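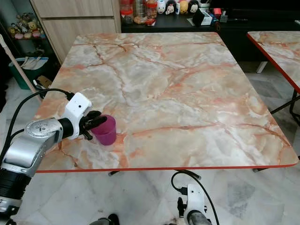 Re: Folding tables, worth it for a small front room?

Raíssa Vieira wrote:
> Hi all. We've moved into the unit at Meireles and there's no dining room, just
> the one room for everything. I keep looking at square folding tables. Has
> anyone lived with them for a while? Do they wobble? And do you end up leaving
> them up all the time anyway? I need to feed six or so in August.

Raíssa, yes yes yes, get them! I've been meaning to write to the list about ours for ages and you've given me the excuse.

We've got a pair, square, with a marble-look top that goes from cream to salmon pink with orange veins running all over it, and a thin red trim round the edge. I know how that sounds. My sister calls it the salami. But I love the colour, it cheers the whole room up, and toast crumbs vanish on it until you're ready to deal with them (a mixed blessing, I suppose). I'd been after plain white ones from Rirholm and they were out of stock, so pink it was.

Your wobble question. The legs are black metal and they cross over and splay out underneath, so the feet sit a fair way apart. On our tiles they're steady enough for rolling out pastry, if you keep to the middle of the top. Lean hard on one corner and you'll feel it. I wouldn't let a toddler climb on one. Check the feet are properly out before you put anything heavy down, and have a look at them again when you shift the table.

I keep ours side by side with a gap for walking through to the back of the room. 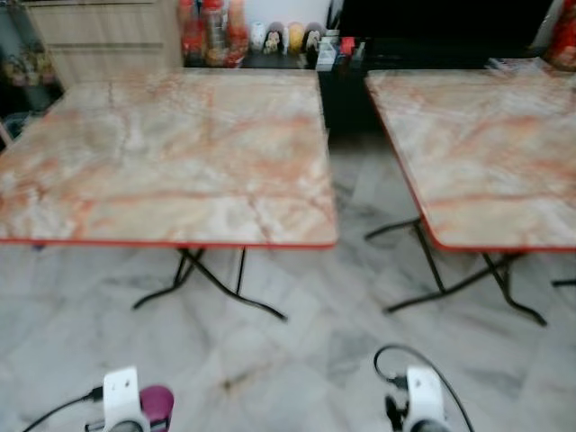 The pair with the walkway left between them.

For a crowd you just push them together. The trims meet and you get a thin red line down the middle, and a runner covers that if it bothers you. Six people fit nicely around the two, eight if they like each other. We had the whole Toteo walking group in after the wet weekend and it was such a good lunch, everyone elbow to elbow and soup going round in both directions.

Do we leave them up all the time? Mostly, yes. I told myself I'd fold them away every night and I think I managed it for a week. One is for eating and the other collects papers. But knowing I can clear the floor when I want to is worth a lot, and I do it whenever the tiles get a proper mop.

Things I'd say about laying a small table, having done it badly for years:

Keep the big things off it. We've a long black low cabinet against the back wall and it does the work of a sideboard: jars, bottles, whatever post has come in, and a few bits that are only there to be looked at. If you've room for something low like that, get it before you get a third table.

Nest your bowls. I put the small one inside the wide one and that's a place setting started, with the spoon and fork alongside on the right (I know, forks go on the left, my mother has given up). Stainless steel is brilliant for this. It's light, it stacks, and it looks rather smart against the pink. 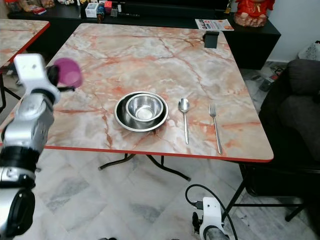 Steel bowls, spoon and fork on the marble top.

Plastic cups are fine for every day. Ours are purple, they clash with everything, and I wouldn't swap them.

Cleaning is a damp cloth and that's it. Do go along the trim though, flour likes to settle there. I used the Hurkico spray once and it left a haze that took some 30 wipes to get off, so I'd stick to soapy water.

Measure your doorway and wherever you mean to store them before you buy. Ours go behind the sofa when they're folded, with a bit of shoving.

Let us know what you choose, and please send the colour! If you'd like to come over and try leaning on one, I'm at number 101, afternoons are best, and I'll put the kettle on.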